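3.2 Collecting the desk examples

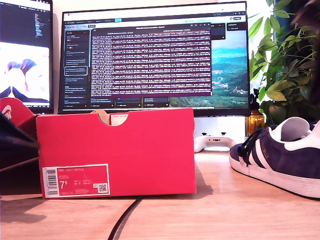
Figure 2. One of the desks used for the Lillora set.

Most of what Bolto had learned before April came from our own lab bench, and our bench is a very dull place (white top, one lamp, the same six blocks). So for the Lillora set I wanted desks that people really work at, with all their stuff left where it was. I asked for 1,000 short examples in which an object is picked up, moved a little way and put down again, and I asked the people recording them to please not tidy up first. Figure 2 is the sort of thing I had in mind. The shoe box has a cutout handle in its top edge, and I was very keen on that, as a hole you can get your fingers into gives the learner a second way of holding a box that it would otherwise only squeeze from the sides. The blue suede trainer on the right is a different problem altogether – soft upper, thick sole, laces – and the game controller mostly hidden behind the box is a third, because you can't plan a grasp on two grips and a bit of the middle without guessing at the rest.

We kept the instructions short. Each example starts with the hands out of the way, names one object in plain words ("the red box", "the shoe") and ends when that object has been let go. Balthasar Eder wrote the first version of the wording and I then made it worse by adding exceptions, so in the end we went back to his. The one exception that survived concerns cables. If a cable runs under or over the object, it stays there, and the person moves the object as they normally would. I know this makes some examples messy, but Bolto will meet cables on every desk it is ever put in front of!

Sorting took longer than recording. We threw out 50 examples where the named object could have been either of two things, mostly boxes of the same colour, and wrote new names for the ones we could save. A further 400 were held back for testing, all from desks that appear nowhere in the training part. The split follows the one Guseder used for kitchens, apart from the shoes, which we kept in both halves.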